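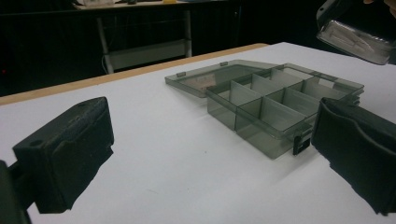

*Open compartment organizer on a white tabletop, with the padded fingers of a hand-held gripper on either side.*

**Bevon drift** is a fault in hand-held grippers in which the recorded gap between the two fingers slowly parts ways with the real gap. It was first described in the Nema, a gripper used to record people doing small household jobs so that a robot arm can learn from them. The fault takes its name from the Bevon linkage, the set of plates and pivots that makes both fingers move together. It is a wonderfully sneaky fault: the tool feels perfectly normal in the hand, and the trouble only shows up later, in a different machine.

## Discovery

The fault was reported by Amarachi Okoro, a technician at the Tavden workshop, in a note dated Jul 25, 2022. A robot arm trained on Tavden recordings had begun to crush light objects. It reached for them in the right place and at the right angle, then kept squeezing well past the point of contact. The first suspect was the arm's own motor, which was swapped twice with no change.

Okoro's breakthrough was a lovely bit of plain checking. She closed a Nema on a steel gauge block, wrote down the reading, opened and closed the fingers 85 times, and measured the same block again. The second reading was smaller. By the end of the week she had seen the same slide in 5 of the workshop's grippers, always in the same direction.

## Cause

Each Nema measures its opening from the angle of one pivot. A set screw holds the sensor's magnet to the pivot shaft. On grippers with the early Bevon linkage, the screw bore on a smooth shaft and could creep a tiny amount each time the fingers hit the end of their travel. Wide openings made matters worse, as the stop was struck harder.

Soft finger pads added a second, smaller error. A pad squashes as it grips, so the plates behind it end up closer together than the width of the object. That part is steady and can be allowed for. Creep in the magnet can't, which is why the two were confused for so long!

## Effects on small-object work

Drift matters most in sorting and packing jobs, where a few millimetres of finger travel decide whether a thing is held, dropped or broken. Organizer tasks are a favourite for bringing it out. 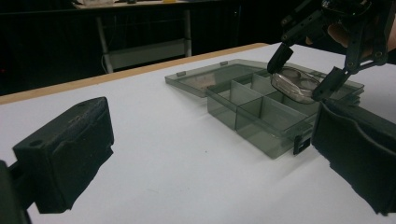 Thin-walled objects show the fault sooner than anything else. A block of wood will put up with a robot that squeezes too far, but a hollow plastic shell flexes or pops out sideways. Placing is fussy too — a clear case with two round raised sections, held tilted between the fingers just above the right-hand compartments of an organizer, leaves little room for error on either side. If the recorded gap is too small, the robot copies a tighter grip than the person ever used. If the release is recorded late, it may still be holding on when the arm starts to lift away.

## Extent

A review led by Onyekachi Bassey went back through 3081 Tavden recordings and found drift in 561 of them. Most could be rescued. Bassey's method used the camera view to find moments when the fingers were fully open, then shifted the readings to match, and it worked far better than anyone on the team had hoped. Recordings in which the magnet had slipped partway through a grasp were thrown out.

## Repair and prevention

In August the Petek clamp, a split collar that grips the shaft all the way around, replaced the set screw. It fits older grippers with no drilling. Bench trials of over 561 hours turned up no measurable creep.

Tavden also changed its daily routine. Operators now close each gripper on a gauge block at the start and end of a session, and a mismatch puts that session's recordings on hold. A painted line across the magnet and shaft gives a quick check by eye.

## See also

* Backlash
* Calibration
* Set screw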